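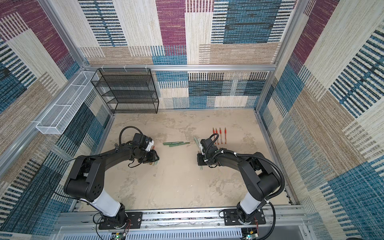

Figure 3. Collection cell A with both arms over the table. Green markers lie between the two grippers and red pens to the right.

3.2 Collecting the demonstrations

All demonstrations were collected in two cells of the same design at the Stollusby site. Each cell holds a pair of arms bolted to a rail along the front of the table, with patterned fabric on the other three sides (Figure 3). The fabric was chosen for its busy print. In early trials with plain grey walls, the learned policy did well in the cell and badly when a coat or a bag was left in view, and we wanted a background with plenty of edges in it from the start. The wire shelf and the long basket stay in place for every task, whether or not the task makes use of them.

The operator sits in front of the cell and moves a pair of smaller leader arms, which the larger arms follow. No buttons are used during an episode apart from a foot pedal that starts and stops the recording. Joint positions, gripper openings and all camera streams are written to one file per episode, using a common clock. The logging software is Nerkia, which we changed only so that it refuses to save an episode when a stream has dropped out.

The stationery task set was written by Glenys Llewellyn and consists of short written prompts such as "pick up a green marker with each hand" or "lay the red pens side by side". Prompts are deliberately loose. They do not say which pen to begin with, how far apart the pens should be, or which arm should do the work. We found that operators given tighter wording began to copy one another, and the resulting episodes were so alike that adding more of them made little difference to the trained policy.

Objects are put out by hand before each episode. The operator is asked to change the starting layout every time but is given no plan to follow. Ieuan Price tried a printed sheet of layouts in December and gave it up after one session, as matching the sheet took longer than the episode itself.

3.3 Views from the wrist

The fixed camera gives a steady view of the whole table but shows little of what happens at the fingertips, and thin objects are the hardest case. A pen seen from the fixed camera is only a few pixels wide, and its tip can be hidden behind a finger for most of the grasp. We therefore record a second view from a small camera mounted on each wrist. At this range the metal tip, the red grip and the refill inside the clear barrel can all be told apart, and the gap between one pen and the next is easy to judge. Two pens that look the same from the fixed camera may have different grips, one smooth and one with raised dots, and the wrist view keeps that difference.

Wrist views have their own faults. The gripper takes up part of the picture, shadows shift as the arm moves, and the pale table offers few marks by which to judge position. Removing the wrist cameras from the training data lowered success on the pen tasks more than on any other group, while removing the fixed camera hurt the tasks in which an object changes hands.
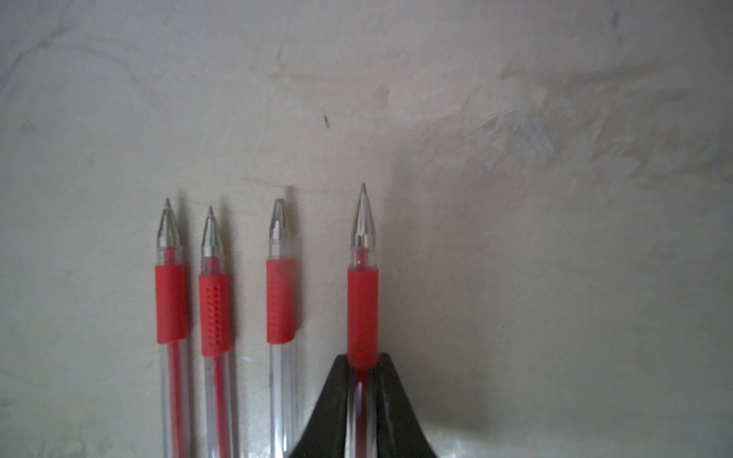
3.4 Tasks that need both arms

Around 5 hours of the data come from tasks in which both grippers work on one object. These were the slowest to collect. The operator has to bring the grippers together near the middle of the table, close one without knocking the other, and decide which is to let go. New operators tended to pull against themselves, with both grippers shut and each arm moving its own way. Hazem El Fassi suggested a short practice period of eight episodes that are not kept, and we adopted this for everyone.

We did not remove episodes in which a first grasp failed, provided the operator went on to finish the task. Such episodes contain the only examples of recovery in the data. Episodes were thrown out if the object left the table or if an arm reached its force limit. Hywel Gwynne and Nia Gronow checked the recordings separately, and where they disagreed the episode was left out. The set was closed on May 21, 2020 and no episodes were added after that date. 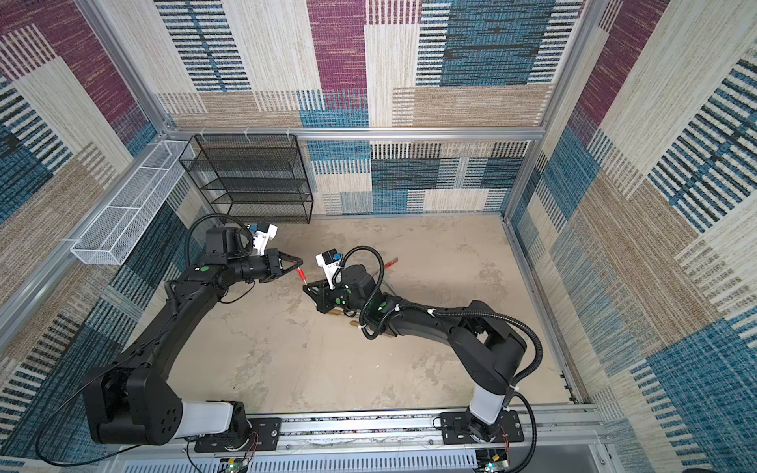 3.5 Labelling

Each episode carries its prompt, an operator code and a mark for success or recovery. The labels were entered in Trukau by the operator straight after recording, while the episode was still fresh in mind. We did not label individual grasps. The start and end of each grasp can be read from the gripper opening well enough for our purposes, and the four thresholds used to do so are listed in the appendix.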